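Keeping beer decently at home

Most of us haven't got a cellar. We have a cupboard under the stairs, which we share with a hoover, and it will do.

Stand bottles and cans upright. Laying beer down like claret impresses visitors and leaves the sediment smeared along the side of the glass, where it waits to get into your pint.

Keep it dark. Green and clear bottles go skunky in daylight faster than you'd think, so the sunny windowsill is out, however nice they look there.

Hoppy beers want the fridge and want drinking soon. Strong stouts can wait in the cupboard at 10 degrees or so, if you can. I have managed it for 6 months, once, by forgetting.
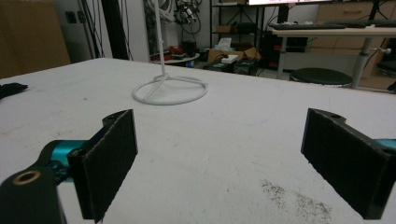
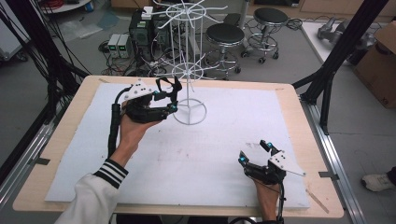
Take anything strong and dark out of the fridge 20 minutes before you pour. Lager can go straight to the glass.

As for the glass, wash it by hand in hot water with very little soap, rinse it twice and leave it to drain on a rack. Tea towels leave fluff and a faint memory of last night's curry. If bubbles cling to the sides when you pour, it isn't clean – wash it again and blame someone else.

Halima Nyaga wrote in to ask about half-finished bottles. A stopper and a cold shelf will get you to the next evening. After that, put it in a stew, or in a saucer for the slugs, who have never sent one back.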